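2018年11月25日(日)

昼の弁当を減塩に切り替えて30日たったので、記録をまとめておく。前に書いた「夜の炭水化物を減らす」のときは途中で記録をやめてしまい、あとから自分で読み返しても何もわからなかった。今回は最後まで付けた。

きっかけは健康診断の血圧の欄だった。再検査になるほどの数字ではないが、去年より上がっていて、「塩分の多い食事に注意」と印刷された紙が同封されていた。同じ紙は一昨年ももらった気がする。そのときは冷蔵庫に貼って、年末の掃除で捨てた。

朝と夜は家族と同じものを食べるので、勝手に味を変えられない。自分一人で決められるのは昼だけで、だから弁当から始めた。

最初の三日は何も変えず、今まで通りのものを詰めて塩分だけ調べた。使ったのはZundexという食事記録のアプリで、食品名を入れると塩分相当量が出る。無料の範囲だと過去の分は一か月までしか見られないので、週末ごとにノートへ書き写していた。市販の冷凍食品はだいたい登録されているが、自分で作ったものは材料を一つずつ入れることになる。きんぴらを登録するのに、作るのと同じくらい時間がかかった日もあった。

三日分を見て意外だったのは、おかずよりも「ついでに入れていたもの」の塩分が多かったことだ。梅干し一個、たくあん二切れ、ふりかけ一袋。それと、職場で毎日飲んでいたカップの味噌汁。弁当箱の中だけ見ていたら気がつかなかったと思う。味噌汁は弁当のうちに数えていなかった。

そこで、変えたのは次の点である。

- カップの味噌汁をやめて、ほうじ茶を水筒で持っていく
- 梅干しとふりかけは入れない。代わりにいりごまか青のり
- 卵焼きは塩もしょうゆも入れず、だしだけで焼く
- 魚は塩鮭をやめて生鮭を買い、焼いてからレモン汁をかける
- しょうゆは弁当箱の中でかけず、小さい容器で別に持っていく

一週目がいちばんつらかった。特にご飯がさびしい。ふりかけのないご飯を弁当で食べるのは久しぶりで、半分くらい食べたところで飽きた。途中から、ご飯の量を減らして芋かかぼちゃを足すようにした。甘みがあるものが一つ入っていると、ご飯が進まなくてもそれなりに食べ終わる。

だしだけの卵焼きは、初日は味がしないと思った。かつお節を多めにして取り直しただしで焼いたら、二回目からは普通に食べられた。顆粒だしは塩分が入っているものが多いので、使うなら裏の表示を見たほうがいい。うちにあったものは一番先に書いてある原材料が食塩だった。

二週目に、水曜だけは弁当を作らない日にした。早く出る用事があって、無理に作ると前の晩が遅くなる。その日は駅の反対側にあるRüeggというパン屋で買う。パンは塩分が少ないものだと思い込んでいたが、食パンにも塩は入っているし、ハムとチーズをはさめばその分が乗る。店に表示がないので正確にはわからない。家で同じくらいの大きさの丸パンを量ったら75グラムあり、Zundexの似た品目で計算すると、サンドイッチ一つで弁当一食分を超えた。水曜は、具が野菜と卵のものを選び、スープは付けないことにしている。

量るのにはDroddenのはかりを使っている。1グラム単位で、電池が長持ちする。調味料を量るには少し粗いので、しょうゆは小さじで計算した。濃口しょうゆは小さじ一杯で塩分がだいたい1グラム弱になる。これだけ覚えておくと、あとはかなり暗算で済む。

記録を続けていて面倒だったのは、台所の物の置き場所のほうだった。はかり、計量スプーン、ノート、いりごまの瓶、かつお節の袋と、毎朝使うものが増えた。それまでは引き出しの奥や棚の上に分かれていて、朝の忙しいときに出し入れするのが面倒で、二日ほど記録を飛ばしそうになった。今は、毎朝使うものを二段のかごにまとめて置くようにしている。上の段に背の低いもの、下の段に瓶や筒のように立てて置くもの、という分け方だ。

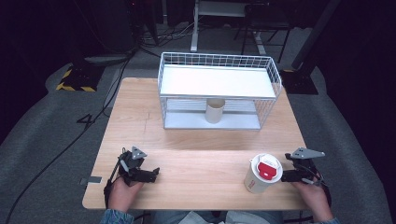
白いワイヤーの二段かご。下の段に筒が一本立ててある。

置き場所を決めてからは、朝の弁当作りが少し早くなった。時間は計っていないので、何分縮んだかは書けない。少なくとも計量スプーンを探すことはなくなった。しょうゆは日の当たらない場所に置きたいので、かごには入れず、前と同じ戸棚のままにしている。

三週目は、おやつも見直した。午後三時ごろに職場で何か食べる習慣があり、せんべいが多かった。塩せんべいをやめて、Diddaleのオーツビスケットにしてみた。一袋で241キロカロリーあるので、塩分は下がってもカロリーは下がらない。むしろせんべい二枚のときより増えた。半分食べて袋を輪ゴムで留めるつもりだったが、開けると全部食べる日が多い。最終的には、小袋の素焼きナッツとみかんを交互に持っていくことで落ち着いた。ビスケットはおいしいので休みの日に食べている。

四週目になると、薄味に慣れたというより、外の味が濃く感じるようになった。昼に誘われてラーメンを食べたとき、前は飲み干していたスープが半分で十分だった。翌朝、顔がむくんでいるように感じたが、前からそうだったのに気にしていなかっただけかもしれない。そのあたりは記録がないのでわからない。

費用についても書いておく。生鮭は塩鮭より少し高い。一切れで117円のときにまとめて買って、一つずつラップに包んで冷凍した。かつお節も減りが早い。その代わり、カップの味噌汁とふりかけを買わなくなったので、全体ではあまり変わらなかった。レシートを全部は取っていないので、大ざっぱな感覚である。

うまくいかなかったこと。

酢の物を毎日入れようとしたが、汁が漏れた。弁当箱の仕切りを越えて、ご飯が酸っぱくなった。カップを二重にしても同じで、片栗粉で少しとろみをつけたら漏れなくなったものの、食感が好きではなく、三回でやめた。

減塩しょうゆも買ってみた。味は悪くない。ただ、減塩だと思うと多めにかけてしまい、計算すると普通のしょうゆを少しだけかけた日とあまり変わらなかった。一本使い切ったら、次は普通のものに戻すつもりだ。

カレー粉は使いやすかった。塩を入れなくても味がはっきりするので、鶏肉にまぶして焼くだけで一品になる。ただし職場で弁当箱を開けると匂いが広がる。会議の前の昼には入れないようにしている。カレールウとは別の物で、ルウのほうには塩分がかなりあるので、買うときに間違えないように。

ゆかりの代わりに赤じそを干して使う方法も調べたが、時期が違っていて赤じそが手に入らなかった。来年の夏に覚えていたらやる。

血圧は、朝起きてトイレに行ったあと、座って二回測っている。始める前に比べて少し下がった日が多いが、寒くなってから上がった日もあり、弁当だけの効果かどうかは判断できない。途中で寝る時間も早めたので、条件が変わってしまっている。数字を並べて「下がった」と書けるほどのものではないので、ここには載せない。薬を飲んでいる人や腎臓の病気がある人は、塩の代用品などで逆に良くないこともあるそうだから、自己流で始めずに先生に聞いてほしい。自分の場合は、かかりつけで「昼だけでも続けてみて」と言われたので、その通りにしている。

今週の弁当のメモ。

月:鶏のカレー粉焼き、かぼちゃの煮物(しょうゆなし)、ゆでブロッコリー
火:生鮭とレモン、だし卵焼き、さつまいも
水:パン
木:豚肉と玉ねぎの炒め物(こしょう多め)、小松菜のごまあえ、だし卵焼き
金:冷蔵庫の残り

小松菜のごまあえは、しょうゆの代わりに、すったごまを多めにして酢を数滴入れた。これは家族にも出して、特に何も言われずになくなった。

次は夜の汁物を薄くしたいが、家族の分でもあるので相談してからになる。具を増やして汁を減らすだけなら文句は出ないかもしれない。年末年始はおせちや外食で記録が乱れるのがわかっているから、Zundexの入力は休んで、1月の仕事始めの日からまた付ける。

追記:水筒のほうじ茶は、朝いれて昼まで置くと渋くなる。茶葉を減らしたら飲みやすくなった。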